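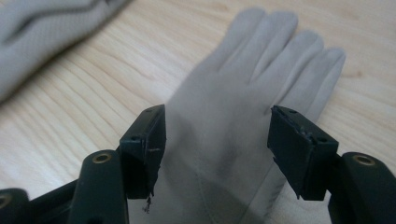

Glove on the table, jaws open either side.

**ysmadi**
Budgeting for July. Two more hand-held grippers, or spare pads for the ones we have? Pads are 189 for a pack of 13 from Gravthorpe.

**obeidat_bench**
Pads. The edges on yours look ragged.

**najwa_akl**
Disagree – pads are cheap, so get them from petty cash. Put the grippers in the budget.

**ysmadi**
Petty cash won't stretch to 189. I'll ask for one gripper and the pads.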